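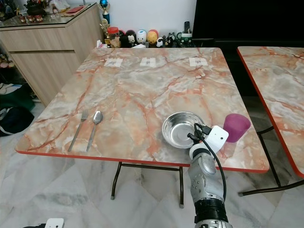
Fork, spoon, bowl, cup. Folding table, marble-pattern top.

HELP WANTED + EATERS WANTED – Raleo Supper Room, Husville

Two things in one post, sorry, no time to do two. Part one is a paid job, part two is a call for people to come eat with us and tell us what they think. Read the part you need. Dates and how to apply are at the bottom for both.

Posted 14 Oct 2026

WHO WE ARE

Raleo is a supper room on the ground floor of the old Weerasinghe building, Husville, across from the feed store. Open for three years. One long evening meal, one menu, everybody eats the same thing. Soup, a main, some kind of pudding. Pay at the door, sit where there's a seat. Kitchen is run by Soledad Iglesias. Front of house and all the paperwork is me, Aurelio Pastor, so if something on this page is wrong it's my fault.

We also do lunches for the Cison after-school program, which is a separate contract and has its own rules. More on that below becuase it matters for the job.

PART ONE – THE JOB

Kitchen and dining room assistant. Part time, 22 hours a week. Four shifts, three evenings and one midday. Hourly pay plus an even share of tips plus a meal every shift. Hourly rate depends on experience, we'll tell you the number on the first phone call, before you spend bus fare coming to see us.

What you'd be doing:

Evenings. In at three thirty. Tables up, chairs out, water jugs filled. Then prep with Soledad until doors – onions, carrots, picking herbs, portioning bread, whatever is on the sheet. Once doors open you're on the floor mostly. Carrying bowls, clearing bowls, refilling bread. Back to the kitchen for the last half hour for dishes and floors. Out by ten, usually. Ten thirty if it's a stew night, those pots are awful.

Midday shift. The Cison lunches. You pack, label, load the van, ride along, unload, serve. Kids are six to eleven. They're loud. Allergy labels get checked by two people every single time, one reads and one looks. If you're someone who gets annoyed at doing a thing twice this is not the shift for you and unfortunately the job comes with it.

Also: laundry (aprons and towels, we have a machine), wiping down menus, writing the board if your handwriting is better than mine.

What we need from you:

– 18 or over
– Can lift a full stock pot with another person and a full crate on your own
– On your feet for a whole shift
– Food handler card, or willing to get one in your first month. We pay for the class.
– Background check for the Cison part. We pay for that too. You can start evenings before it comes back but not the lunches.
– Enough English to read a label out loud and be understood. Spanish very useful, Soledad switches without noticing.

What would be nice:

– Driving license. The van is an automatic and not large.
– Any time spent in a school kitchen, camp kitchen, church kitchen, hospital kitchen
– Some baking. We're weak on baking. Our rolls are fine, our cakes are flat.

You don't need restaurant experience. Two of the best people we've had came from a plant nursery and a tire shop. You do need to turn up when you said. If you can't, call, don't text, the kitchen phone is on the wall and somebody hears it.

Things people ask:

Is it year round? Yes, except we close two weeks in summer, and one of those is paid.

Can it turn into full time? Maybe. The Cison contract is up for renewal and if they add a second site there'd be more hours. Not promising it.

Uniform? Apron from us. Closed shoes with grip from you. Black or dark pants. Hair tied back or under something.

Parking? Behind the building, free after three. Midday shift use the street.

Trial shift? Yes, one evening, paid at the full rate, you eat with us after. We wont ask anybody to work a trial for nothing.

PART TWO – EATERS

We're changing the menu and the way we serve it, and we want people to try it before we commit. Looking for 22 people. Two sittings, same menu at both, you come to one only.

Why we're doing it. The main plates have been the same since we opened and some are not working. The bean dish comes back half eaten. Servings are too big for some people and too small for others and we've been guessing at which. Soledad has a new list of small dishes, served in a run, and she wants to hear from people who don't know her.

Who we want:

Anyone 16 and up who lives in Husville or close enough to get here for a meal. Under 18 needs a parent's signature. We especially want people who don't eat out much, people over 65, people who work nights, people with small appetites, big appetites, people who use a wheelchair or walker (ground floor, no step, the restroom is wide enough, I measured the door again last week). Couples and friends can apply together but you'll be seated apart. Nothing personal. People copy each other's answers, me included.

Who we can't take this time:

People with a serious nut or shellfish allergy. Both will be in the kitchen those nights and I don't want to risk it. Milk, egg and wheat we can work around if you put it on the form. Also no current staff or their families, and no one who writes about food for pay.

What happens:

You arrive, hang your coat, get a card with a number on it. You sit. Food comes in small portions, seven of them, with gaps. After each one you fill in a short slip – did you finish it, did you want more, too salty, too plain, would you pay for it. Blank space for whatever else. Please use the blank space. "Fine" doesn't help us at all.

At the end there's a talk, half an hour, all together, Soledad asks questions. Say what you think. She's tougher than she looks. You can skip the talk if you need to get home, just tick the box when you sign up so we know.

Whole thing runs two and a half hours. Bring reading glasses if you use them, the slips are printed small and I've already run them off.

What you get:

The meal, obviously. Water, tea, coffee. No alcohol at these. Plus a voucher for two regular suppers, good for a year. Bus fare back if you bring the ticket. It's not a lot, we know.

What we do with your answers:

Slips have your card number and no name. I keep the sign-up list seperate and shred it once the vouchers have gone out. We might quote a comment on the board in the window but without saying who. No photos of anybody eating.

HOW TO APPLY – JOB

Short letter or email. Half a page is plenty. Tell us which evenings you can't do, what you've cooked for more than six people, and one job you stuck with and why. Resume if you have one, don't make one specially. Put two people we can call, one of them can be a friend.

Or come by in person. Between two and three is best, after that we're prepping and I'll be rude without meaning it. Ask for Aurelio. Side door, the front is locked until doors.

Applications close at the end of October. We'll call everyone who applies, yes or no. Interviews are twenty minutes, with both of us, at the table nearest the kitchen. Soledad will ask what you ate yesterday. No trick to it, she asks everyone.

HOW TO APPLY – EATERS

Paper form from the box by the side door, or ask at the library desk, they have a stack. One form per person even if you're coming as a pair. Fill in the allergy section even if the answer is none, a blank one goes back in the pile until I've reached you and that takes time.

Drop it in the same box or mail it to Raleo Supper Room, Weerasinghe Building, Husville. If we get more forms than seats we'll pick for a mix, then draw names. Anyone who isn't picked goes to the front for the spring round if there is one.

If you're picked and can't make it, please let us know by noon that day so we can call the next person. An empty seat means wasted food and a gap in the slips.

OTHER BITS

We hire without regard to race, religion, sex, age, disability, who you love or where you were born. Need something changed so you can do the job or sit at the table, say so and we'll try. High stool at the prep counter already there, quieter corner on request.

Old gift cards from our first year are still good. People keep asking.

Lost property – one gray scarf, a child's left boot, and a casserole dish with tape on the bottom. Side door, same hours. The dish has been washed.

Aurelio Pastor
for Raleo Supper Room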